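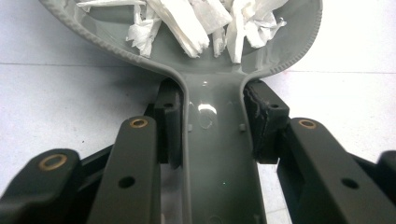
Penner Shredder Oil and Paper Waste Supplies

Penner supplies for office shredders are stocked by Hisa and ship from our Rorkeritz warehouse. This page covers the oil, the lubricant sheets and the waste bags.

Shredder oil, 8 oz bottle
Item 516
Fits all cross-cut and strip-cut machines. Do not use on micro-cut heads with sealed cutters. Check the label inside the bin door if you are not sure which kind you have. The bottle has a long spout that reaches the full width of the paper slot. Do not use aerosol oil in any shredder.

How to apply
Run a line of oil across the slot with the motor off. Turn the machine on in reverse for a few seconds, then forward. Feed one sheet of scrap paper to take up the extra. Oil the cutters each time you empty the bin, or more often if you shred card stock.

Lubricant sheets, pack of 14
Feed one sheet the same way you would feed a letter. The sheets are cleaner to handle than the bottle but cost more per use. Store them flat and out of the sun.

Waste bags, box of 1000
Clear bags for floor-standing machines. The open end folds over the bin frame. Not for use with desktop models, which have a smaller bin. We do not split boxes.

Cleaning up around the machine
Unplug the shredder before you lift the head off. Sweep up torn paper and scraps with a dustpan and brush. A vacuum is fine for fine dust, but larger pieces can block the hose. Keep staples and clips out of the paper bag if your recycler asks for that.

Ordering
Orders placed by noon leave the same day. Oil ships by ground only. Prices are good through the end of April. Unopened items can be returned with the packing slip.

The Driltard brand oil we used to carry has been dropped, and item 516 replaces it in all standing orders. For account questions, ask for Audrey-Anne Leclerc at the order desk.

Page updated 2/1/24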